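The Second Life of Stone

September 28, 2018

Drive up the last hill before Zemard with the windows down and you hear the place before you see it. A high, steady whine comes off the quarry face, then a thump you feel in your seat, then birds again. By the time I had parked outside the cutting sheds my black shoes had gone grey, and I was already grinning. I have loved stone since I was a child picking pebbles out of my father's turn-ups, and this was like being let in behind the counter of the sweet shop.

Marble has been cut here for longer than anyone in the village can say. The parish book has 319 names in it under the heading of stonecutters, some of them written in such beautiful hands that you wonder how those fingers ever held a chisel. Genowefa Wróbel's grandfather is near the end of the list. She is not on it herself (the book was closed before she was born), but she has run the Jimton yard for 20 years and she can tell you which part of the hill a slab came from by running her thumbnail along its edge.

"People think it is all one stone," she told me, marching ahead across the yard at a pace I could barely match. "It is like saying all soup is one soup."

And what soup! Stacked on their edges in the long shed were slabs the colour of wet sand, slabs of thick cream, a green so dark I took it for black until she threw a bucket of water over it. Water is the trick of the trade. A dry slab keeps its secrets, but wet it and every vein jumps forward, and you see at once what it will look like polished. Genowefa does this for every visitor and I suspect she enjoys it as much as we do.

The veins are the story of the stone, really. Marble begins as limestone, which begins as shells and mud on a sea floor, and then heat and pressure cook it until the grains lock together. Anything else that was lying about in the mud - clay, iron, sand - gets squeezed and smeared into ribbons. When you lean on a marble windowsill you are leaning on a very old beach that has been through a terrible time.

What I had really come for was the offcuts. For most of its life the yard threw away whatever would not make a full slab, and the heap behind the sheds grew until it had bushes on it. Then in August of last year Genowefa began digging into it. Her nephew Esteban, home from college and looking for work, sorted the first 1,164 pieces by colour, and the two of them opened a small shop at the bottom of the lane called Skikeo. They sell doorsteps, shelves, cheese boards and pastry slabs, and they will cut a piece to fit while you have a coffee next door. I bought a pastry slab. I had promised myself I would not.

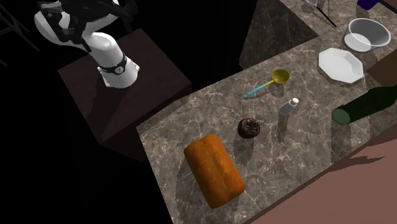 Worktops are where most of us meet marble these days, and the choice can be bewildering. Pure white gets all the attention, yet Genowefa steers plenty of her customers towards the muddier shades, and I have come round completely. An L-shaped counter in mottled grey-brown with white streaks running through it has so much going on that your eye never gets bored, and I would take it over plain white any day. Crumbs vanish on it too, which in my house is no small thing. Ask to see the whole slab before it is cut, and if you have a corner to turn, ask where the join will go. A good cutter will lay the two pieces side by side and shuffle them until the veins look as though they meant to meet.

Then you must be a little careful, but only a little. Lemon juice and vinegar will eat into the polish and leave a dull mark. Wipe up, use a board for chopping, and have the surface sealed now and again. Past that, Genowefa is all for letting it age. Her own kitchen table is a single piece that has been in the family for 100 years, and it is covered in rings and scratches and one long pale scar where somebody once dropped an iron. She polished one corner of it, years ago, to see how it would look. She thought it looked like somebody else's table, so she left the rest alone.

We drank our tea at it, and I put my cup down without a saucer.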